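Section 4: Before You Buy -- Planning Your Home and Your Budget

I wrote this part of the Hukero guide after my own first order, when I bought the wrong base and had to send it back. So please read it with a tape measure nearby, and leave the store page closed until you get to the end!

4.1 Walk the route in the simulator

The Sanddale planner is free to try before you own any hardware, and I'd do all of this in there first.

1. Open the planner and load the home layout closest to yours. If you have your own floor plan, load that.
2. Set the camera height to match the base you're thinking of buying. (The low base and the tall base see doorways very differently.)
3. Drive the route you care about most. Mine is bedroom to bathroom, because that's where I want things carried.
4. Stop at every doorway and every spot where the flooring changes, and save a view.
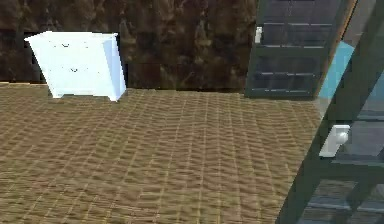

Doors and floors from one planning run.
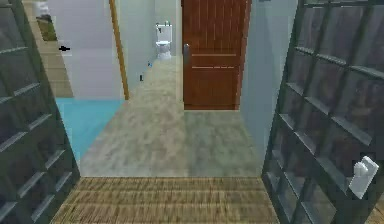
5. Write down the narrowest opening on the route, measured in your real home with the door standing open. Double doors get measured between the leaves, handles included -- I forgot the handles the first time.
6. Take 4 inches off that number. What's left is the widest base you should shop for.

Note: Rendered floors look flat even when yours isn't. Put a ruler against each real threshold. The standard wheels manage a lip of half an inch, and anything taller means the big wheel kit.

Caution: Don't plan on the robot opening doors unless you're also buying the arm. The base alone will just sit there and wait for you.

4.2 Work out what you'll spend

1. Start with the base, then add the dock. They're sold separately, and yes, that annoyed me too.
2. Add the big wheel kit if any threshold called for it.
3. Add $110 for the spare battery. I skipped mine and regretted it within two weeks.
4. Decide on the arm last. It costs more than everything else on the list put together, and you can bolt one on later.
5. Keep a bit back for small stuff like door stops, a longer dock cable and threshold ramps.

Note: Masanja and Clundusley both carry the base, but only Masanja takes returns on an opened box. Allow seven days for shipping from either one, and longer if you order in August.

4.3 Pick a spot for the dock

The dock wants a wall outlet and a clear patch of floor in front of it. Keep it out of the swing of any door. I'd mark the footprint with painter's tape and live with it for a few days -- if you keep stepping on the tape, move it.

Once you have your width, your threshold heights and a dock spot written down, go on to Section 5 and fill in the order sheet.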